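Brekden open day, can kids try the grippers?

Pui-shan Hung
Going to the Brekden open day 28 September 2025 with my son, he's 9. Do they let visitors use the hand-held grippers or is it just watching? Also how long is the wait

Rhodri Mostyn
Yes, they did in August anyway. Squeeze the handle, pick stuff up off the floor. Small things are harder than you'd think. We waited roughly 19 minutes, go early. Closed shoes, they check at teh door.

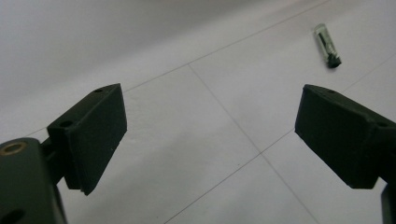
Gripper open, glass vial lying on the tiles

Lunuvard
no idea about kids but parking is bad. use the lot behind Florora, its a 6 minute walk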